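Student Project Report
Unit: Introduction to Workplace Communication
Topic: How small companies write their return and repair policies

1. Why I chose this subject

Before I started this course I was working part-time in a shop which sells kitchen and garden goods. Many customers came to the counter with a broken thing in one hand and the receipt in the other hand, and they asked me what the policy says. I had to read the policy together with them, and many times we both did not understand it. For this reason I decided to study how such policies are written, and if they could be written in a more simple way.

My question for the project is: can a customer find out in a short time what to do with a faulty product, only by reading the company's own page?

2. The companies

I chose four companies. Hivevitz sells small beekeeping supplies and honey jars. Loster is a maker of lamps and desk fittings. Michalík is a family firm that repairs and sells sewing machines, and its page is translated from another language. Plodness sells walking shoes and socks.

I did not choose very big companies because their policies are written by lawyers and they are very similar to each other. In small companies the text is usually written by the owner or by someone in the office, so there are more differences and it is more interesting to compare.

3. Method

I copied the return policy of each company into one document. Then I read every policy three times. The first time I only read. The second time I marked all the words which I had to look up in the dictionary. The third time I tried to answer the same questions for each company: how many days does the customer have, who pays for the postage, and where must the parcel be sent.

I also asked 40 students from my college to read one policy each and to write the answers on a paper form. Every policy was read by ten students. They were allowed to read as long as they wanted, but they wrote down the time when they started and when they finished.

4. Results

The longest policy is from Loster, with 1414 words. The shortest is from Plodness, with 135 words. I expected that the shortest one would be the easiest, but it was more complicated. The Plodness policy does not say who pays for the postage, and the students had to guess. Most of them wrote that the company pays. One student wrote that he would phone the shop, and I think it is a good answer.

The Loster policy has all the information, but the number of days is written near the end, after a long part about the guarantee for light bulbs. Several students gave up before they came to this part.

Hivevitz had the best results. The page has short headings in the form a customer would think, for example "My jar arrived broken". The colour of the headings is different from the rest of the text and this helped too. The only problem was the word "consumables", which was not explained.

Michalík uses some unusual grammar, probably from the translation, but the students understood it well. I was happy about this result, as I also write in my second language. It shows me that correct grammar and clear order of information are two separate things.
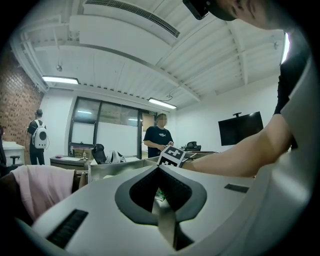 Photo: author's own

5. Problems with the project

The group of students was small and all of them are at the same college. Many are used to reading instructions in English, so an older customer or a new migrant would maybe have other difficulties. Also the students had no real broken product. When a person is annoyed about losing money, he or she reads differently, and I could not include this in my test.

Another problem was my form. The question about postage was not clear enough. I wrote "Who is responsible for the parcel?" and some students thought I was asking who is guilty if the parcel is lost. I should have tested the form with a few classmates first.

6. Recommendations

A return policy should start with the number of days and the address. The part about the guarantee can come later, or it can have its own page. If a special word is needed, it should be explained in the same sentence. Companies should also write clearly who pays for the postage, even if the answer is not so pleasant for the customer.

For the next part of this unit I would like to rewrite the Loster policy on one page and give it to a new group of students in October, with the corrected form.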